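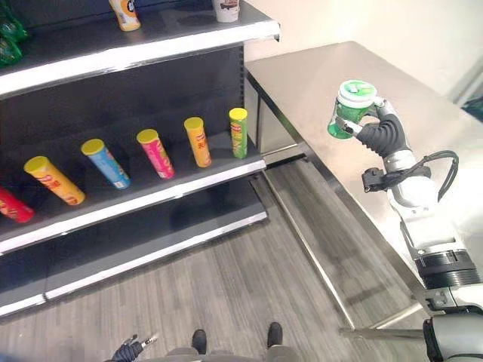
*Over the table, green cup in the right hand.*

I've been meaning to write up the Kisine shelf-work rulebook for months, and October was finally quiet enough to do it. It's a ring-bound thing from Vulstead, 70 pages with a set of wipe-clean cards in the back pocket, and it's meant for people who have a robot picking stuff off shop shelves and would like some sensible house rules for it. We're a small outfit and that's us exactly, so I was keen!

The good bits first. It's written in proper plain English. Chapter 2 is all about who may stand where while the arm is moving, and it gets through that without a single flow chart (bliss). There's a lovely card on handing over between shifts, which we now fill in every time – what was being picked, who had the stop button, anything odd. My colleague Shanthi Kanagaratnam hates paperwork and even she does it.

I also like the rule about carrying. Keep the item upright, bring it clear of the shelf edge before you swing towards the table, and don't let go until the base is down. Sounds obvious, but we'd been letting everybody set their own habits, and the habits were all over the place. With tall snack cans on the middle shelf, leaning all to one side, you want one agreed route out and you want it written on the wall.

Now the grumbles. The section on cables is thin, barely half a page. Ours loops out at the wrist and I wanted a clear rule on how much slack is allowed and who checks it, and the book just says "keep tidy". Not much use! Ashraful Jayawardena wrote our own line in the margin in the end: look at it before every run, sign the card. The Drovo guide we had before was much better on this, though it was a slog to read and fell to bits.

The floor marking advice assumes a much bigger room than ours too. I rang Vulstead about that and a very patient person talked me through a smaller layout, so full marks for the phone line.

Price was £363 for the book, cards and a year of updates, which made me gulp a bit. Khan do a cheaper one, but I've only flicked through it.

4 stars from me. I'd buy it again, and I'd like a fatter cable chapter in the next update please.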